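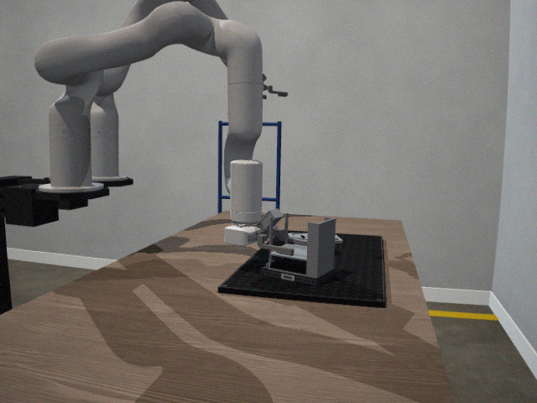 *Two white arms above a work fixture, in a computer rendering.*

The Colholm dining guide should list regional cooking by region. At present, 600 restaurants are sorted into 8 broad headings, and a diner looking for a coastal fish stew must search through every grill house in Kutby to find one.

Ingrid Park, who edits the guide, argues that short lists are easier to read. That is a fair point. But Escobedo, whose kitchen serves three distinct mountain dishes, appears only under "Other." Its cooks deserve better, and so do its guests.

We ask that the August edition add regional headings and that restaurants be allowed to choose their own.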